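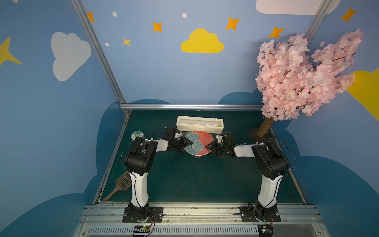
Both grippers on the fan

I finally wrote down our house rules for two-arm work, mostly thanks to Ayana Dinsa nagging me (hi Ayana!). Rule one: agree on the pinch points before anything gets lifted.
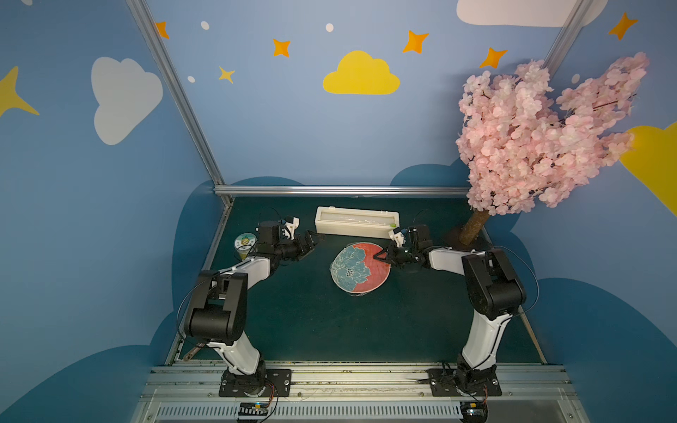
Fan on the table, long box at the back

Rule two is that hands stay behind the front rail while the arms have power - yes, even for 3 seconds.
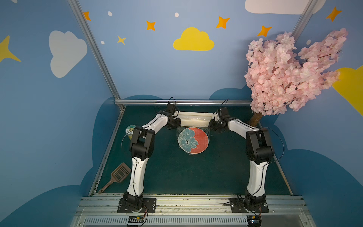 One long package, one gripper per end

Rule three, keep shared lifts low. I'm still arguing with myself over a speed limit, so tell me what you use at your place!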